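Avril, journal de service

La matinée a été consacrée au fonds Gellness. Magdolna Szalai a repris l'inventaire des registres paroissiaux et relevé 36 cotes en double - toutes antérieures au reclassement. Les corrections seront portées au catalogue avant la fin du mois.

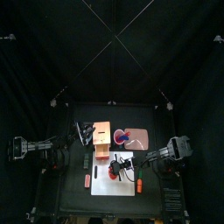
## Après-midi

Réception de 13 boîtes en provenance du dépôt Boateng. Le bordereau mentionne des actes notariés et une correspondance commerciale de la maison Trano. Deux liasses ont été mises à part pour dépoussiérage. La demande de consultation de l'association Ralino reste en attente, faute de signature.

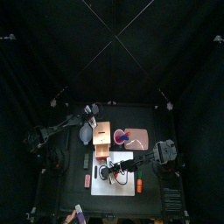 *Dernière modification de la page : avril, 17 h 40*

Il a été convenu que la salle de lecture fermerait plus tôt pendant le récolement. Les lecteurs inscrits seront prévenus par courrier. Reste à commander 100 chemises neutres et à relire la notice du fonds Gellness, dont l'introduction demeure trop longue.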